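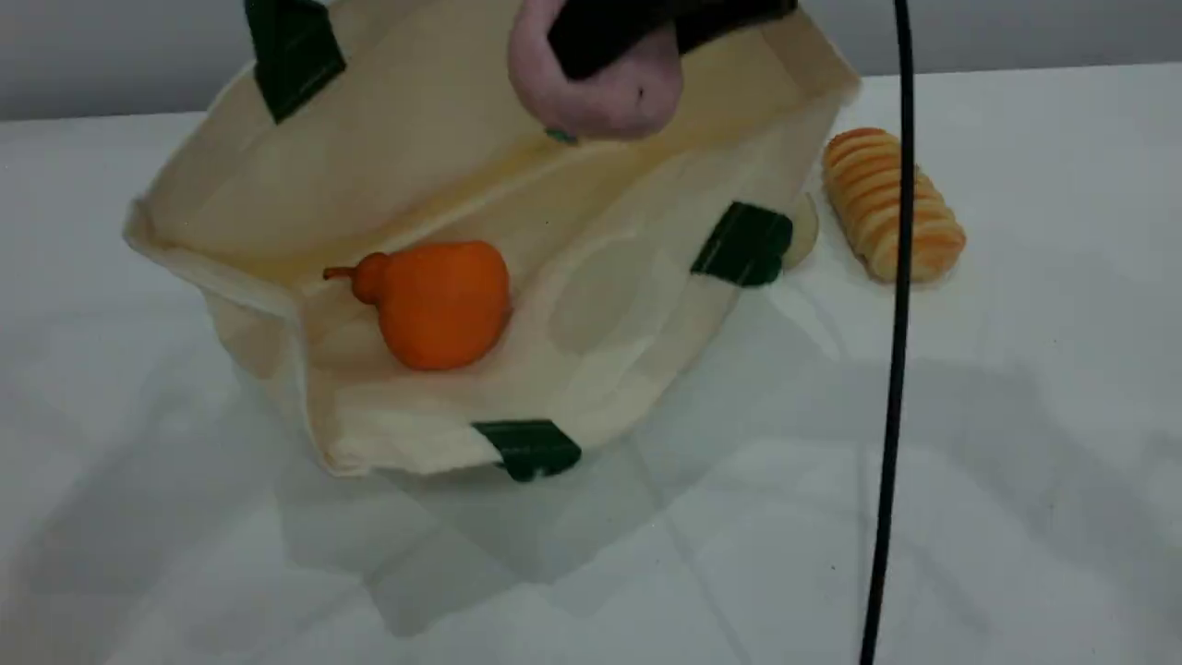
Last updated October 11, 2022

Drop the Civics Test and Keep the Civics Class

By Saturnino Robles

Starting with this year's juniors, every student in the Prosville schools has to pass a civics test to graduate. The test is multiple choice. The questions come from a bank that the district published in April, and students can take it as many times as they need to. The school board passed the requirement with little argument, and most people I know in town think it's a good idea.

I taught American government at Prosville High for most of my working life, and I think the board should repeal it before the first class is held to it.

I want to be fair to the people who voted for it. They are worried that kids are leaving school without knowing how their own government works, and they're right to be worried. I had seniors who could not name the two houses of Congress in September. Some of them had trouble in December too. A few thought the mayor appointed the governor. When board members say they hear from parents about this, I believe them, as I heard from the same parents.

The question is what a test like this one does about it, and I think the answer is very little, at a cost that falls on the one course that was doing some good.

Start with the question bank. There are 69 questions in it. I sat down with it one evening and went through the whole thing. It asks how many senators there are. It asks who becomes president if the president dies. It asks for the year the Constitution was written, the length of a House member's term, and the name of the national anthem. There is nothing wrong with any of these. A citizen should know most of them. But all of them can be learned on a bus ride, and forgotten on the ride home, and the students know it.

What isn't in the bank is almost everything I would call civics. Nothing in it asks what you would do if your landlord kept your deposit. There is nothing on how a property tax gets set, or who decides where a stop sign goes, or what a public records request is. The district itself doesn't come up once. A student in Prosville could score perfectly and have no idea that there is an elected board that wrote the test, that it meets in the open, and that anyone over 18 can run for it.

The usual reply is that facts come first. You can't discuss the separation of powers with somebody who doesn't know what the branches are. I agree with that. I spent the first stretch of every semester on the branches. The trouble is what happens when the facts are the only part that counts toward a diploma. Teachers are practical people. If a student can be kept from graduating by one thing and can't be kept from graduating by the other, you will spend your time on the one thing. I would have. Any teacher who cared about the kids in the back row would have.

We have seen this already. The government course used to run a unit on local issues that took nine weeks from start to finish. Students picked a problem in town, found out which office was responsible for it, read whatever they could find, talked to people on more than one side, and wrote up what they thought should be done. At the end they presented it. The presentations were uneven, I'll say that. Some were dull and some were plainly finished the night before. One boy spent his whole time on the price of cafeteria pizza and got the name of the vendor wrong.

But I also had a group that looked into why the bus on Pellon Avenue stopped running before the evening shift let out at the Brerano plant. Two of the students had parents who worked that shift. They started out sure that the school board ran the buses. Then they thought it was the city. It was a regional transit authority, which none of them had ever heard of, and which had a public comment period that had closed the week before. They were furious about that. They wrote a letter anyway, and they got a letter back, and the letter back said no. I graded the project and they moved on to other things.

I have thought about that group a good deal since I retired. They didn't get the bus. What they did learn was that there are layers of government nobody puts on a worksheet, that deadlines matter, and that a polite letter can be turned down politely. One of them told me later that she had gone to a transit hearing on her own after high school. I don't claim a class project caused that. I do think she knew where the door was.

This fall the local issues unit has been cut to three class periods. The department moved the rest of the time to test review. I don't blame the department. Ravindra Tripathi, who took over my classroom and is a better teacher than I was, told me he fought to keep the three. He also pointed out something I hadn't considered. The state already requires a semester of government, and the semester didn't get any longer when the test was added. Whatever goes in, something else comes out.

There is another argument for the test that I take more seriously, and it has to do with fairness. Not every teacher runs a good government class. Some have always run it out of the textbook with the lights off. A common test, people say, at least makes sure every student gets a minimum, whichever classroom they land in. I worked down the hall from one or two of those classrooms, and I understand the appeal.

My answer is that the test doesn't touch that problem. A teacher who was handing out worksheets before will hand out worksheets with the bank questions on them. The students in that room will pass, because nearly everyone passes a test when the questions and answers are published and there's no limit on tries. The district will then have a number close to 100 percent to show, and the number will say that civics is in good shape. It will be harder after that to ask for training, or smaller sections, or a second semester. I have watched this happen with other subjects. Once there's a good number, the discussion is over.

And the few who don't pass will be the ones you would expect. They'll be students who arrived in the country in tenth grade, students with reading disabilities, and students who have missed a lot of school for reasons that have little to do with the branches of government. Prosville High has 1,365 students. Even if only a small handful are caught each year, I don't know how I'd explain to one of them that she has all her credits and can't have a diploma over the number of amendments to the Constitution. The people who wrote the requirement say there will be waivers. There may be. The policy as adopted doesn't describe them – I looked – and I would want to see them in writing before the spring.

I'm sometimes asked what I'd do in place of the test, and it's a reasonable thing to ask of somebody who is complaining. I would put the local issues unit back at its full length and make it the requirement. Every student would finish one and present it to somebody outside the school. It could be a city employee, a business owner, or a parent from another class. It wouldn't have to be good. It would have to be done. Paredes, the next district over, has something close to this for its seniors, and from what their teachers tell me the hardest part is scheduling.

It would cost more than a multiple-choice test. Reading projects takes time, and roughly a third of the government sections are already over the size they're supposed to be. It would also produce some friction. Students looking into local issues will look into things adults would like them to leave alone. A group of mine once asked for the travel expenses of a superintendent, and I got a phone call about it. I suspect this has something to do with why a test is more comfortable. Nobody gets a phone call over the national anthem.

I would keep the facts, too. Give the 69 questions as a quiz in the first month, count it toward the course grade, and let students retake it once. That's about what I used to do, with my own list. It's a fine quiz. I only object to treating it as proof of something.

The board can change this with a simple vote. It did the opposite with a simple vote last spring, at a meeting where I counted fewer people in the audience than there were on the dais, and I was one of the ones who sat there and said nothing. I assumed somebody from the department would speak, and the department assumed the decision had been made. I taught a unit on public comment for years and then didn't use mine.

The next meeting is open to the public, and speakers sign up at the door before it begins. I plan to sign up this time. If you have a student in the high school, whichever way you come down on this, I'd ask you to bring them along and let them sign up too.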